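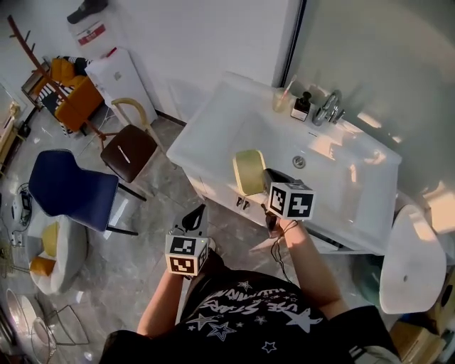

Yurani Mosquera wrote to me that her bathroom basin still drains slowly, although she poured a whole bottle of cleaner into it. Her question is a common one, so I put my method on this page.

Cleaning a slow basin drain

You need a bucket, an old toothbrush, rubber gloves and 15 minutes.

1. Put the bucket under the trap, the bent part of the pipe below the basin. Take everything out of the cupboard first.

2. Unscrew the two big plastic nuts by hand. If they do not move, hold them with a dry cloth and try again. Do not use a chemical cleaner before this step – it stays in the trap and can burn your skin.

3. Empty the trap into the bucket and brush it inside. Do not rinse it over the same basin! I did this once in November and had to wash the floor.

4. Look at the rubber rings. A flat or cracked ring must be changed. Take the old one to the shop, the sizes are easy to confuse.

5. Put all back and tighten by hand only.

6. Fill the basin halfway, let it go and feel under each nut with dry paper. If the paper gets wet, tighten that nut a quarter turn more.

I repeat it every spring and autumn.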